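3.2 Setting out the work surface

Yung-ching Yen and Paora Whitcombe
October 13, 2020
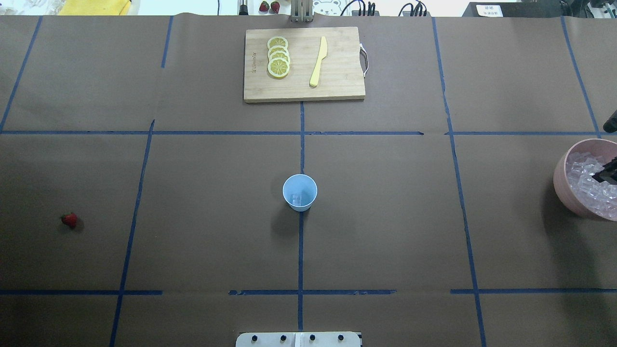 Figure 3. A covered and taped work surface with a cutting board, lemon slices, a plastic knife and a paper cup.

When we first began thinking about how people lay out a small drink-making job at home, we assumed (a little too easily, as Paora likes to remind me) that the interesting part would be the cutting and pouring. Most of the earlier writing on kitchen work takes that view, and it is a perfectly good one. But the longer we spent with our participants in the Tamihana study, the more we found ourselves talking about the minutes before anything was cut at all, when a person stands at a table and decides where the board ought to go, and where the cup ought to go, and then very often changes their mind about both.

We covered our table in brown kraft paper and divided it with strips of blue masking tape. The paper is cheap, it takes a pencil note nicely, and lemon juice on it is no tragedy, so we can recommend it warmly to anyone planning a study of this kind. The tape was meant as a guide for the eye and nothing grander than that. We did not try to make every section the same size or every line square with its neighbor, and a few of the strips run at a slant. For the purpose of writing down that a cup had traveled from the middle of the table to the near left, a leaning line serves just as well as a straight one.

The objects were kept as plain as we could manage. The bamboo cutting board has a metal loop handle on one side, and this small feature gave us more to think about than we had expected. Some people turned the board so that the handle was on the side of their stronger hand, even though they had no plan to lift it, and several told us afterward that a board simply felt wrong the other way around. We come back to this habit in Section 5. The knife was a pale yellow plastic one, quite enough for soft fruit, and the cups were light blue paper.

Lemon slices were chosen over wedges after a good deal of back and forth in September. A wedge sits where it is put and tells us very little. Slices, on the other hand, can be fanned, stacked, scattered or lined up, and people have real opinions about which is proper. The column in Figure 3, with its four slices overlapping on the left half of the board, is what we call a "shingled" arrangement in our coding sheet. It takes up little room and leaves the rest of the board open, in this case with the knife lying to the right of the fruit. We coded a knife as "resting with the work" whenever it stayed on the board, and as "put aside" whenever it was laid on the paper, and I should say that this second category caused us far more arguments than it deserved!

The position of the cup was recorded on its own. Whitcombe's early sketches had it always beside the board, which is how he makes his own tea, but we soon loosened this and let the cup be noted wherever it stood. A cup in the center of the table, in front of the board, was coded as "central," and we treated it as a different choice from a cup tucked close against the board's edge.

Over the whole study we coded 71 layouts, each by both authors working separately, and we then sat down together with the sheets and a pot of coffee to settle our differences. There were 15 layouts on which we could not agree at first, nearly all of them to do with the knife. These were talked through one at a time, and the wording of the coding sheet was adjusted as we went along. The final wording is given in Appendix B, together with the older version, which we have kept in for readers who may like to see how our thinking wandered.

Contact: Yung-ching Yen, Dosusora Household Studies
© 2020 the authors. All rights reserved.
Shares 15 | Comments 0
Back to top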